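Skalten Faux Flowers: Your Questions, Answered
Last updated 10 February 2025

We get such lovely notes from people who have just brought home their first artificial stems, and the same few things come up again and again, so we have gathered them all on one page. If yours isn't covered, do write to us, we like hearing from you!

My stems arrived flat and a bit squashed. Is something wrong with them?

Nothing at all, they have just been lying in a box for a while. Stand them in a tall jar, open the petals out with your fingertips, and then bend each leaf gently away from the stem until it sits the way you like. Most people do the flowers and forget the leaves, and the leaves are half of what makes an arrangement look full (we fuss over ours far too long, usually with a cup of tea going cold). 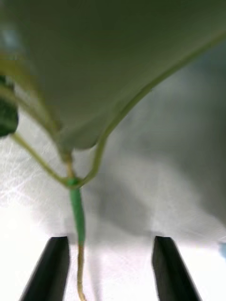

How do I get the dust off?

Use a soft, dry paintbrush, working from the middle of the bloom outward, and then wipe the leaves with a barely damp cloth. Every 7 weeks or so is plenty for a living room. Kitchens are harder on them, so go a little more often there, and let everything air dry before it goes back in the vase.

Can I shorten a stem?

You can, with wire cutters. Please don't use your good scissors, because the wire inside will ruin them. Hold the stem up against the vase first and cut less than you think you need, as you can always take off more. For our Plernero vase, which is 14 inches tall, we leave the stems long and fold up the bottom 4 inches.

Which hydrangea should I pick for a small table?

The pale blue is the one we reach for ourselves, as it goes with nearly everything and looks soft next to white china. A single stem in a Kater bud vase is enough for a bedside, leaf and all.

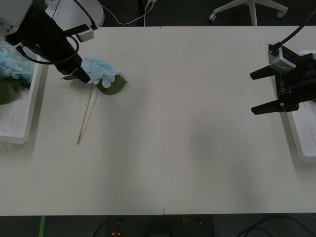
Light blue hydrangea with its green leaves, laid out on a white table.

Do the colors fade?

They will in strong sun, given time. Keep them back from a south-facing window, and swap them around the house when you think of it.

What if I change my mind?

Send unused stems back within 31 days. Returns go to our Ağca workroom, and the address is on your packing slip. Stems that have been cut can't be returned, I'm afraid.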